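**Skirbridge Robotics Club – what the seniors have been up to**

09/08/2022

If you've walked past the back room at Skirbridge after school this term and wondered why it's gone so quiet, come in and have a look! The senior group has moved on from driving robots around with joysticks (fun, loud, hard on the skirting boards) and started teaching by demonstration. It's the most absorbed I've seen them since the club began, and I include the year of the catapult.

For families who haven't heard about it over dinner yet, the idea goes like this. Writing a program that tells a robot arm exactly how to pick up a small object is slow work, and the program falls over as soon as the object moves a few centimetres. So instead a person does the job by hand, over and over, using the same kind of gripper the arm would use. The gripper has a camera on it. Every go is recorded, and later the recordings are used to train a model that has a crack at the job itself. You need a lot of goes. By the end of July the group had 1,552 recordings saved, and everybody in the room had opinions about what makes a good one.

The task they picked is called Andent. The name came out of a typo on the whiteboard and it stuck, as these things do. The rules fit on a card:

- Start with both grippers open and clear of the board.
- Pick up the cube with one hand, pass it to the other, and put it down on the opposite side.
- Finish with both grippers open again.
- If you drop it, say "drop" out loud and keep going until the recording stops.

It sounds like something a toddler could do, and a toddler could, with fingers. With a gripper in each hand you have to relearn the lot. Your wrists are in the wrong place, you can't feel how hard you're squeezing, and the handover in the middle needs both hands to agree on an angle. Most people fumble their first session completely. I certainly did.

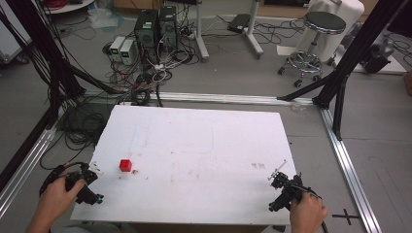
Melina Deligiannis reckons the handover is the whole task and everything else is just carrying. She'd like the club to record handovers on their own for a fortnight, from every silly angle anyone can think of, and only then go back to doing the full run. She also says the parents should all be made to try it once before they ask why it's taking so long!

I'm with her on both counts, though the group voted to keep recording full runs for now and do handovers as a warm-up. We'll see who was right when the next model is trained.

What I've enjoyed most is how the arguments have changed. Last year they were about who got to drive. Now they're about data. Should you throw out a recording where the cube was dropped and picked up again? Half the group says yes, it's messy, bin it. The other half says the robot is going to drop things too, so it had better see somebody recover. They ended up keeping the drops in a separate folder, and there are 276 of them in there already. Whoever does the training can choose to mix them in or leave them out, and the plan is to do it both ways and compare.

The other big lesson has been slowing down. Everyone wants to be quick, and quick recordings are horrible to learn from – the view swings about, the cube blurs, and the jaws shut before you can tell what they were lining up on. We tried a metronome for a while. It drove us all mad, but it did work, and the habit stayed after the metronome went back in the cupboard. A calm run with a tiny pause before each grasp is what we're after.

We've also started looking at everything from the gripper's side. It's a brilliant exercise and I'd recommend it to any club doing this sort of work. You sit at the screen, play back what the gripper's camera recorded, and ask yourself whether you could do the job with only that to go on.
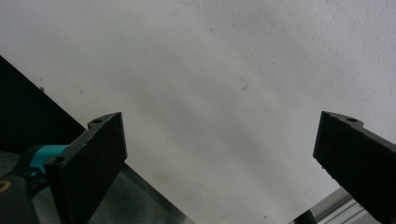

Quite often the answer is no! The fingers take up a good chunk of the view, the board is one big pale surface, and when the cube is off to one side you have nothing to steer by. That's been a real eye-opener for the kids, who are used to seeing the whole room and assumed the robot would too. It has changed how they move. They now bring the gripper in so the cube comes into view early and stays there, and they don't reach across at the last second. Playback also shows up the lazy starts, where somebody began recording before they were properly in position.

Leopold Lüthi put together a reviewing sheet for this, and it has been so useful that I'm hoping he'll let us put it up for other clubs. Each recording gets watched by two people who didn't make it. They mark it keep, keep as drop, or bin, and write a few words about why. If they disagree, it goes on the pile for the group to watch together at the end of the session, with biscuits. Some of the best talk of the term has happened over that pile. There was a long one about whether nudging the cube into a better spot before picking it up is cheating. (Decision: it's allowed, as long as you do it on purpose and you'd do it again.)

A few practical notes from the term, for anyone setting up something similar:

Label your recordings on the day. We left a batch overnight and lost most of the next session working out whose was whose.

Charge nothing to memory. If you change the start position, write it in the log with your initials, even if it seems too small to matter.

Swap hands. Our right-handers were doing every pick-up with the right, and the first model we trained had plainly noticed. It would go left only when it had no choice, and then with great reluctance.

Take breaks. Holding two grippers up in front of you is harder on the shoulders than it sounds, and we've settled on four runs each before swapping over. Younger members may want fewer.
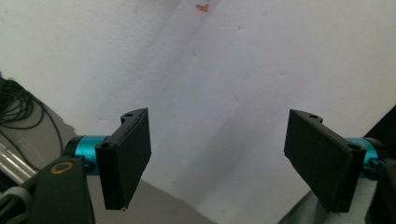
*Gripper's-eye view, both fingers open.*

As for how the model is going – it's early days, and I don't want to oversell it. The first version, which the group christened Pradel, would set off towards the cube with enormous confidence and close its jaws on the air beside it. The second version picks up fairly well from the middle of the board and gets shy near the edges. When it managed its first full handover there was so much cheering that someone came down from the library to ask us to keep it down. It hasn't repeated it on demand yet, but everyone who was there will tell you about it at length.

Next up is the Konstantinidis Shield, where each club brings one task of its own and then has a go at everyone else's. The seniors want to enter Andent, and I think they should. Even if Pradel has one of its shy days, they can explain every choice they've made and show the log to back it up, and I'm terribly proud of them for that. They'll need a practice audience beforehand, so if you can spare an hour after school to sit and listen and ask awkward questions, please let us know.

We also have room for more hands on the recording side. You don't need to know any programming, and you don't need to have been in the club before. Patience helps. Come along, have a go with the grippers, drop the cube a few times and say "drop" nice and loud so the log-keeper hears you.

Juniors are still in the front room with the line followers, and their write-up will be in the next newsletter. Permission forms for the Shield are at the desk, and could whoever borrowed the long extension lead please bring it back.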